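Wonby flat, bedroom notes
December, started just after two in the afternoon

Right, the bedroom. I've been putting this one off because the kitchen was so satisfying (labelled shelves!) and a bedroom is mostly soft things that won't stay where you put them. Carrying on from page 12 of the old book, which is now full, so this is the first entry in the new one and I've already smudged it.

Aim for the afternoon: settle on an order for clearing and remaking the bed that works whoever does it, and write it down plainly enough that the Cartwright lot can follow it at their end without ringing us up.

First go, I started with the clothes and folded them on the bed. Silly, really — every fold I made dragged the sheet about, and by the time I'd got a small stack together I'd also got a sheet that wanted doing again. Second go, clothes off to the chair first, unfolded, then the sheet, then back to the clothes. Much better! It feels like moving everything twice but it took less time, and I was a good deal less cross.

Jeans are still the worst of it. The denim has its own opinions about where the crease goes. What I've ended up doing is shaking them out by the waistband, one leg over the other, smoothing from the seat down to the hem, and then folding in three. If you fold in half and half again you get a fat lump at the pocket end and the stack leans. Shirts on top, never underneath.

The storage box from Skudon is 40 cm deep, by the way, and the summer blanket goes in if you roll it but won't if you fold it. I tried both ways round. The lid wants pressing down at the corners, and the left-hand clip is stiff.

Bags: any bag that's on the bed comes off before anything else gets touched. I know it sounds obvious. I still managed to fold round one for a good five minutes.

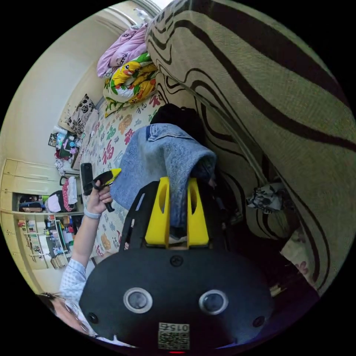

The bedding at the far end I'd leave in its pile until the sheet is flat. There's the pink blanket and then the comforter with the yellow cartoon characters on it, and if you pull the bottom one out first the whole lot slides. Take the pink one off, put it down somewhere clean, then open the comforter from the foot of the bed upwards. The floral pillow goes on last of all.

I do like the sheet with the 福 characters, it cheers the room up no end, and the rows are handy as well. Line a row up with the edge of the mattress and you know you're straight without walking round to check. I'd happily have a patterned sheet in every room for that alone.

Things to sort before next time:

Wash bag order from Skinunano, ref 313, still not here. Chase it.
More hangers, the wide sort. The thin ones leave bumps in the shoulders.
Ask Cartwright whether their bed is against the wall on one side or two, as it changes where you stand for the tucking in.
Lint roller is finished.

Stopped at twenty to five, light going. Jeans stack still leaning a bit to the left.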